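Stand August, ersetzt den Aushang vom Frühjahr

# Testfamilien für Mietspielzeug gesucht (Kinder von 1 bis 6 Jahren)

Buseveo vergleicht Spielzeug-Abos. Wir suchen 70 Haushalte, die drei Monate lang aufschreiben, womit ihre Kinder wirklich spielen. Wir verkaufen selbst kein Abo und halten, um das gleich zu sagen, auch nicht besonders viel davon. Die Anbieter versprechen weniger Kram im Kinderzimmer, mehr Förderung und ein gutes Gewissen. Belege dafür haben wir bisher kaum gesehen — dafür viele Prospekte mit hellen Regalen, in denen genau vier Dinge stehen.

Bei den meisten Leuten, die wir kennen, landet alles in einem Korb.

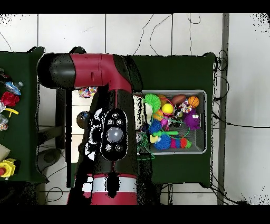
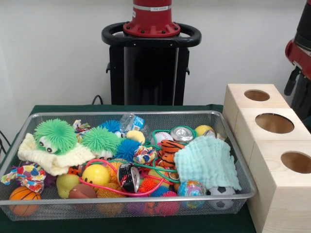

Gut gefüllte Drahtkörbe mit Spielsachen, so etwas darf bei Ihnen gern stehen bleiben. Ksawery Witkowska hat den Entwurf dieses Aufrufs gelesen und eingewandt, ein voller Korb sage noch gar nichts; ihre Tochter hole aus so einem Haufen jeden Morgen zielsicher dasselbe Teil, und ein Abo würde ihr höchstens dieses eine wegnehmen. Möglich. Bei einem anderen Kind kann es umgekehrt sein, und ein Einzelfall hilft uns in keine der beiden Richtungen.

## Was Sie tun

- Sie bekommen im Wechsel Kisten aus zwei Programmen, Alow und Cuesta. Welches zuerst kommt, entscheidet das Los.
- Sie führen ein kurzes Spieltagebuch, abends, fünf Minuten. Stichworte reichen. »Nicht angefasst« ist ein vollständiger Eintrag.
- Ihr eigenes Spielzeug bleibt im Haus. Bitte nicht vorher ausmisten, auch wenn Besuch kommt.
- Am Ende steht ein Telefongespräch, meist nach 19 Uhr.

## Was Sie bekommen

80 Euro nach Abgabe des Tagebuchs, dazu die Rücksendekosten. Wer vorzeitig abbricht, bekommt den Anteil für die vollen Monate. Verlorene Kleinteile zahlen wir. Das Spielzeug geht zurück, auch das, an dem das Kind inzwischen hängt. Klären Sie das bitte vorher zu Hause, wir haben da schon Briefe bekommen.

## Wen wir nicht nehmen

Haushalte, in denen jemand für einen Spielzeughersteller arbeitet, und alle, die über die Kisten in sozialen Medien berichten wollen. Überzeugte Minimalisten dürfen mitmachen, müssen aber ebenso ehrlich eintragen, was liegen bleibt.

Ob am Ende etwas Brauchbares herauskommt, wissen wir nicht. Drei Monate sind kurz, und Eltern schreiben gern auf, was sie für erwünscht halten — wir auch, vermutlich. Die Ergebnisse erscheinen trotzdem, notfalls mit dem Satz, dass kein Unterschied zu finden war.

## Bewerbung

Schreiben Sie an Buseveo, Stichwort »Witcombe«, mit Alter der Kinder, Wohnort und zwei Sätzen dazu, wo das Spielzeug bei Ihnen aufbewahrt wird. Fotos der Kinder bitte nicht mitschicken.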